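# Parcel Bench FAQ

Dekdale mail room, ground floor. Last updated January 3, 2020.

This page covers the questions we get most often about the parcel bench and the scan platform. If yours isn't here, ask Edit Kovács at the front counter or leave a note in the Jandness tray.

## General

### What kinds of parcels go across the bench?

Soft parcels only, meaning plastic mailing bags and anything else without a rigid shape. Boxes go to Levente Deák at the side door. We split them up in June, when the bench was getting too crowded to handle both.

### How many parcels do you process?

The most we have logged in one day is 823. A normal day is 432 or less. If you are bringing in more than 50 bags at once, call ahead so we can have an extra crate ready.

### Who do the parcels belong to?

Most come from the tenants in the building. We also take returns for Cloutier and the overflow from Pralstead. All of them go through the same steps.

## Using the bench

### Which way up does the parcel go?

Shipping label up. The label on the column of the platform says the same thing in Chinese, partly on a yellow strip. If a bag has two labels, cross out the old one with a marker before you put it down.

### Where on the platform should I put it?

Near the middle, on the white symbol with the dot and curved lines. Small bags can sit right on top of it. For a long bag, line up one side with the front edge and let the other end hang over if it has to. The white scales are there if you need a rough size for the form.

### Do I have to flatten the bag first?

Flatten the part with the label. The rest can stay creased. A label folded across the barcode is the most common cause of a missed scan, and running your palm over it once usually takes care of it.

### What does the bench look like in use?

The platform and the crate, then some of the bags:

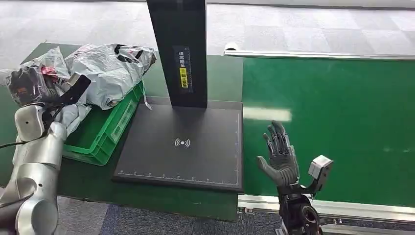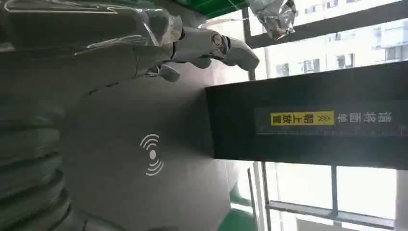
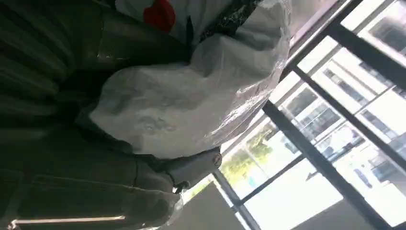
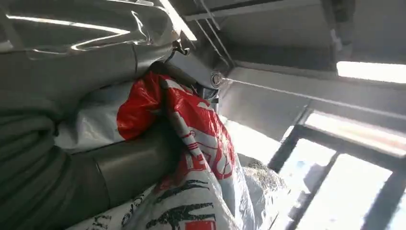

### What if the label is on the curved side of a bulging bag?

Press the contents down toward one end and turn the bag until the label is on top. If it still won't lie flat, type in the number by hand. Please don't peel the label off and move it. Senders put it over the seal, and the bag may open.

### Can I stack bags in the crate?

Yes, up to the rim. Put heavy ones at the bottom and keep loose corners inside, so they don't catch when the crate is moved. Glossy bags slide off each other easily — a pile above the rim will end up on the floor.

## Problems

### The bag is torn. Can I still process it?

If the tear is shorter than your finger, tape it and carry on. Anything longer goes to Hajnalka Kelemen, who will rebag it and print a new label. Keep the old bag with the parcel until she has seen it.

### I can see what is inside through the plastic. Is that a problem?

No. Thin white bags often show the color of the contents. Only rebag them if the sender has asked for plain packaging, and that will be marked on the order sheet.

### The printing on the bag makes the label hard to find.

Bags with large lettering or pictures on them are slower to check. Turn the bag over once before you smooth it out. The label is normally a separate sticker, so feel for its edge if you can't pick it out by eye.

### The number won't scan and I can't read it.

Write the time and the color of the bag on a yellow slip and put both in the query bin. Zsófia Bárány goes through the bin at the end of each shift and looks up the sender.

### Can I reuse old mailing bags?

Yes, if the seal strip is good and all the old labels are covered. We keep a box of clean ones under the counter — take what you need.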